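Pliredton, dos brazos para doblar la ropa: un mes de prueba

Nota: 6 sobre 10

Doblar la colada es la tarea que más gente querría quitarse de encima y una de las que peor se le dan a una máquina. Una camisa no tiene forma fija, se engancha con las demás y cambia cada vez que se toca. Pliredton, el programa de Tundico para bancos de trabajo con dos brazos, promete sacar la prenda del cesto, extenderla y dejarla doblada sin ayuda. Lo he usado durante 30 días.

La instalación me llevó una tarde. El programa pide una mesa despejada, luz constante y el cesto siempre en el mismo sitio, al fondo. Si se mueve un palmo, hay que recalibrar. El manual, en inglés, dedica más páginas a la licencia que a los errores.

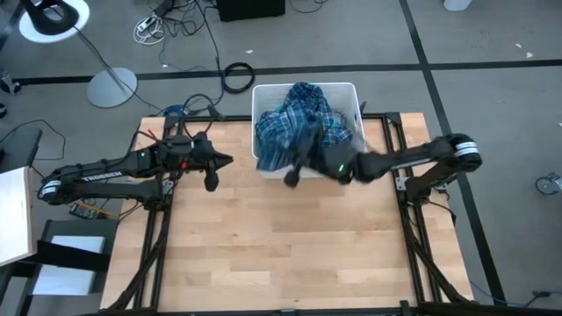

Bae

La primera fase es la que mejor resuelve. Un brazo baja la pinza al cesto de plástico blanco y busca tela en la camisa de cuadros azules, que está hecha un montón, mientras el otro espera sobre la madera. Con camisas y toallas suele agarrar a la primera o a la segunda. Con calcetines, no: coge tres o ninguno.

Extender es otra cosa. El programa levanta la prenda, busca una esquina, la suelta y vuelve a empezar. En mi prueba más larga tardó 600 segundos en dejar una camisa doblada, y una manga quedó por dentro. Las toallas bajan a 200 segundos y el resultado es aceptable – peor que a mano, pero se pueden guardar.

Probé también Notex, que cuesta menos y solo trabaja con piezas rectangulares. En toallas va igual de bien. En camisas ni lo intenta, y lo avisa en la caja.

La licencia anual de Pliredton sale por 1258 euros, sin contar brazos ni mesa. Para una casa no tiene sentido. Para un taller o una lavandería que quiera experimentar puede tenerlo, siempre que haya alguien cerca: los fallos no se avisan con sonido y el brazo puede quedarse parado con la prenda en el aire hasta que se reinicia el ciclo.

A favor: agarre fiable en prendas grandes, movimientos suaves, registro de errores claro.

En contra: lentitud, precio, mangas, calcetines.

Versión probada: la de noviembre.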